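How to Set Up a Small Desk Lamp for Tabletop Sketching

You don't need a studio light to practice drawing simple objects. A small lamp with a bendable neck and a few toy vegetables will do. Allow an evening for your first try.

What you need

A gooseneck desk lamp
A plain white table
Two or three toy vegetables or fruits
Paper and a soft pencil

Step 1. Place the lamp

Put the base flat on the table and let it settle before you bend the neck. I use a warm bulb, 3000 K. Leave slack in the cord so the lamp can be turned without dragging anything.

Step 2. Add the carrot

Start with one long shape near the base. A carrot works well. The root is an easy taper and the leafy top gives you something harder to draw.

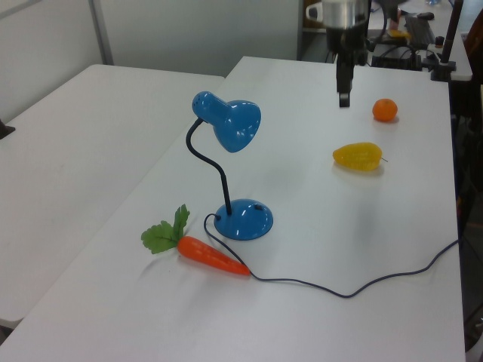
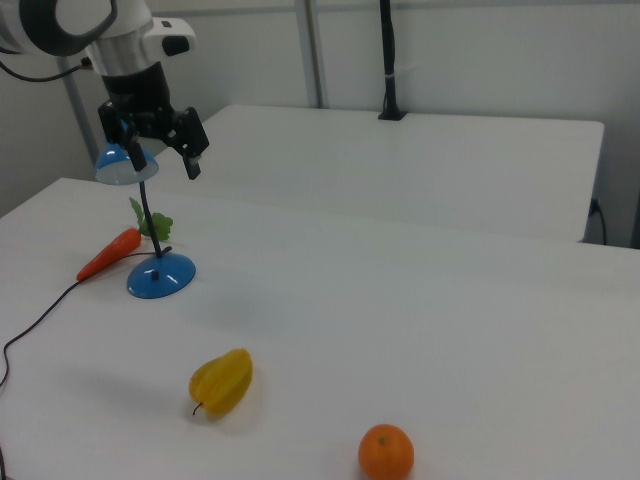 Blue lamp and toy carrot on the white tabletop.

Step 3. Aim the shade

Bend the neck a little at a time, holding the base with your other hand. Turn off the ceiling light and look at the shadow next to the carrot. A low shade gives a long shadow. Raise it if the shadow runs off your paper.

Step 4. Draw the big shapes first

Mark the base, then the neck, then the shade. Block in the carrot and its shadow together. Leave the leaves for last.

If the neck droops, lower the shade until it holds. Mairéad Costello wrote in to say she draws the cord as well, and it is good line practice.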